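Progress note for Deston, June

Hi all – the short one this time, as promised, with the money table coming separately.

The draft handling rules for the Lametti parcel cell are at version 7 and I finally like them! The big change is that we stopped writing rules from the arm's point of view and started from what people at the bench do with a handheld scanner, then asked which parts a robot has to match. So rule one is now plain: the label gets read before the parcel leaves the table. If the read fails, the arm stops and waits for a person. It doesn't guess and it doesn't try again with a harder squeeze (yes, an early draft allowed that).

I've been through 1464 logged scans from the manual bench and tagged 1151 of them against the draft. The rest are waiting on me, and I should have them finished before the next note. The clause that gave me the most grief was labels on soft, shiny bags. Our old wording said "label flat and fully visible", and that's a lovely idea if you only ship boxes. The new wording asks for the barcode being read to be clear of fingers or gripper pads, and leaves the rest of the label alone.

Still open: the stop distance when a person reaches in. Nilleck wants 20 centimeters, I want more, and we'll test both. Weerasinghe has the safety section for review and I'm hoping for comments by the end of the month.

Bench work with the handheld, black bags on the table:

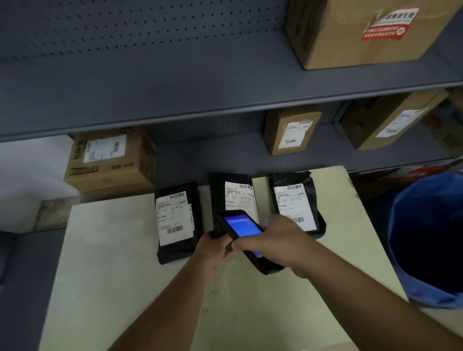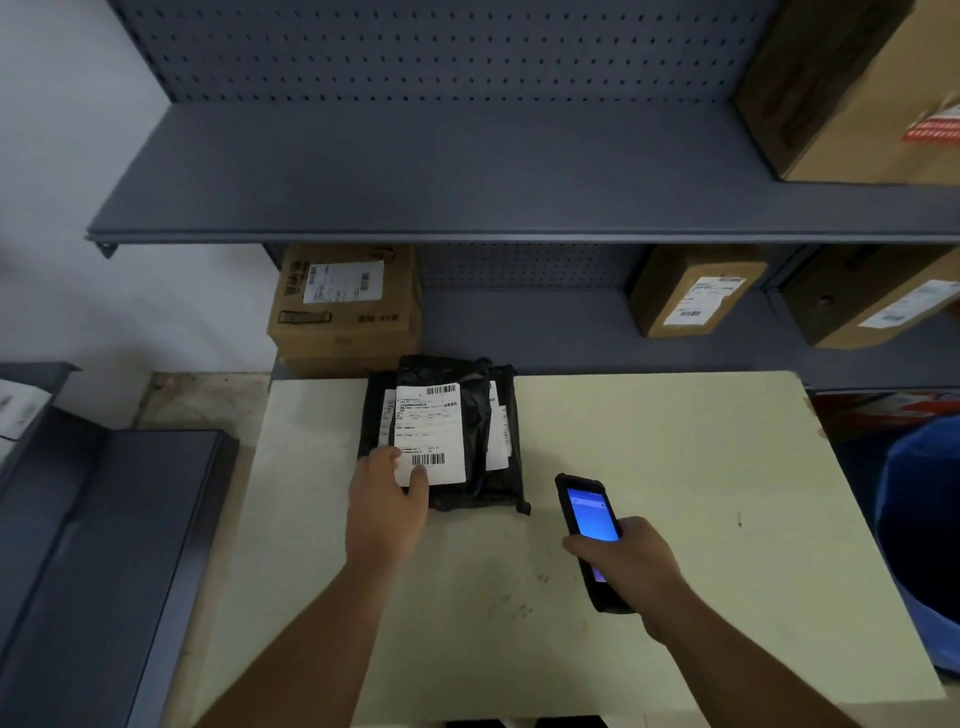
Weerasinghe wrote back on the draft already, saying that rule one is fine as it stands but the stop rule needs to spell out who may restart the arm, and that the section can't be signed off until it does.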